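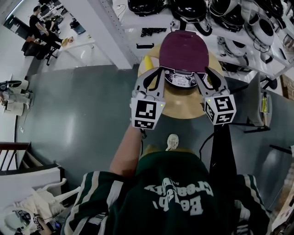

Hello again, and thank you for being so patient with me on this one. The safety switch on the kitchen circuit has tripped again, and I promise I've followed your list as well as I could before writing back. I unplugged the lot, reset the switch, then brought things back on one by one with a cuppa in between. The kettle was fine, the toaster was fine, and so was the rice cooker with the maroon lid, which I'd half blamed from the start (sorry, old friend). The power stayed on for 24 hours after that and I was feeling rather pleased with myself — and then the dishwasher started its rinse and out went everything, fridge included.

Last updated 21st May

Search tickets Search

The dishwasher is the Olach, put in last August. It trips only in the hot part of the cycle, never on the cold rinse, and I've run it both ways more than once to be sure. I've also had a look underneath with a torch and couldn't find any water, though my knees weren't keen on staying down there long. The Skirkik board by the back door has one switch covering the whole kitchen, if that helps, and it can take up to 10 minutes before it will agree to stay up again. 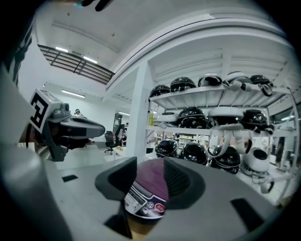
Purple top, with the printed label and red emblem.

I've left the dishwasher off at the wall for now and we're washing up by hand, so please don't feel you have to rush.

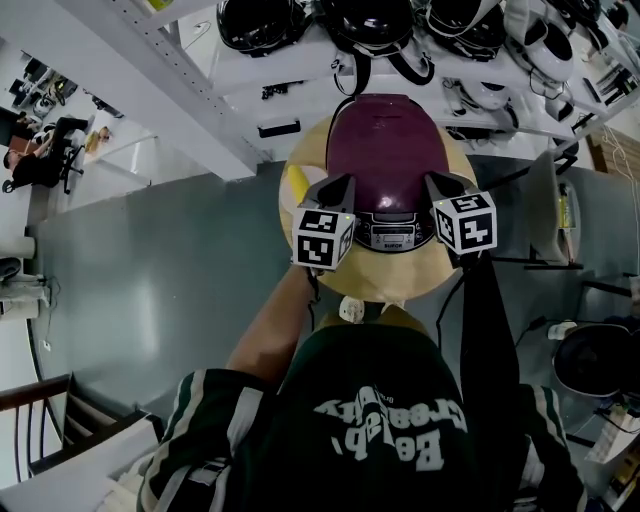

Rehema Ondieki: Thanks Benedetta, that's really useful. Tripping only once the water heats makes me suspect the heating element, so please keep it switched off and we'll book a licensed electrician to test it. Don't keep resetting the switch in the meantime. A new element is usually less trouble than a new machine.

Benedetta Ferraro: Lovely, thank you. Mornings suit me best, and the side gate will be open.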